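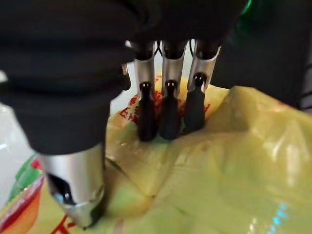
Posted in September by the keeper of the Staltach Shelf Notes

The snack shelf has been the subject of more correspondence to this blog than any other part of the store room, and it is appropriate to set out the present position. Readers who have followed these notes since the move to Vundulberg will recall that the chips and the sodas were at first kept on separate units. They now share one gray metal shelf, with the chips to the left and the bottles to the right. The arrangement was adopted for lack of space and has been retained on its merits.

Chips present a particular difficulty. The bag is large, the contents weigh very little, and the material is slippery. Two bags placed one in front of the other will stand for a time. A third, leaned against them, generally brings down the row. The green cucumber bags are the better behaved of the range, and it is recommended that they be kept at the back, upright where possible, with the faces turned outward. The large yellow bags should go in front. I have tried the reverse order and found that the yellow bags hide everything behind them, with the result that the cucumber variety was reported as out of stock on an evening when there was plenty of it.

A bag should be lifted by the top seam or supported from beneath. It should not be gripped in the middle. Anyone who has opened a bag of crumbs at the end of a long day will understand the rule, and I include myself, having broken it in August with a bag I had carried back from Ranau.
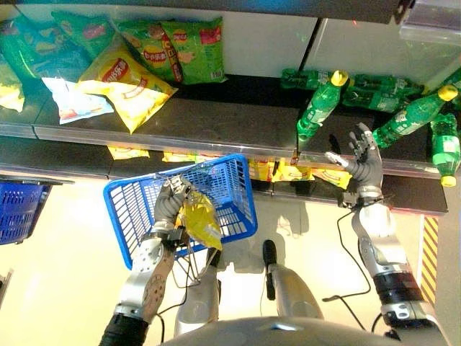
The basket deserves a paragraph of its own. The blue plastic one has a handle, and it is advisable to hold it close to the shelf while loading so that items travel the shortest distance. Bottles are to be placed in the basket first and bags last. This is the ordinary advice given in any grocery, and it is ignored with remarkable regularity. A full bottle set down on a bag of chips cannot be taken back.

With regard to the green soda bottles, my position has changed. In the spring I wrote that bottles should always be stored standing. The clearance under the next shelf makes this inconvenient for the taller sizes, and laying them down is acceptable provided the caps are tight and something prevents them from rolling. I have not yet settled on what that something should be. A strip of folded cardboard held for 22 days and then gave way. A low rail has been suggested by a reader and is under consideration - the cost is modest, although it would have to be removed each time the shelf is wiped down.

Bottles with the base toward the shelf edge are difficult to grasp. Bottles with the cap toward the edge are easier, but the cap protrudes and catches on sleeves. Neither is satisfactory. For the present I ask that any bottle found reaching past the end of the shelf be pushed back before anything else is taken down.

The full tidying of this unit, including wiping the metal front edge and checking dates, required 45 minutes on the last occasion. I had allowed half an hour. Most of the difference was spent on the bags, which had to be restacked after I moved the white one from underneath.

The next entry will deal with the dry noodles and with the Thái rice crackers, for which a place has still not been found. Suggestions regarding the crackers may be sent to the usual address. Measurements of the shelf will be supplied on request.

Contact | © Staltach Shelf Notes. All rights reserved. | Back to top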